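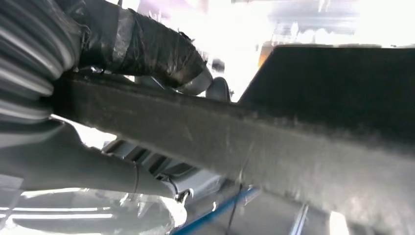 Taped hose, bellows and a lot of grit, 7 am

shopfloor_nayeli
So my boss came back from a trade show in May convinced a Nonurum arm could take over our cleanup rounds. Look at the dust on that beam and tell me how. I do this with a rag and a flashlight and I still miss spots.

girish_k
Wiping a beam is the easy part! Ours at Bakke does flat surfaces fine, 30 minutes a pass. It's the hoses that get it - anything floppy and it just stops and waits for a person.

nayeli again
Right, and the black tape on that hose is frayed at the edges, with little dark bits hanging down underneath. Is a machine going to know if that needs rewrapping?

Aslak H.
Disagree with both of you. A person walks past frayed tape for 5 years. A camera could flag it every shift.

girish_k
Flag it, sure. Who rewraps it?

Aslak H.
You do lol. I'd still take that deal.

agnes_s
My robot vacuum at home can't get past a bath mat, so I'm with Nayeli. Did your boss say what it costs?

shopfloor_nayeli
He did not. He's getting a quote, I'll post it when I see it.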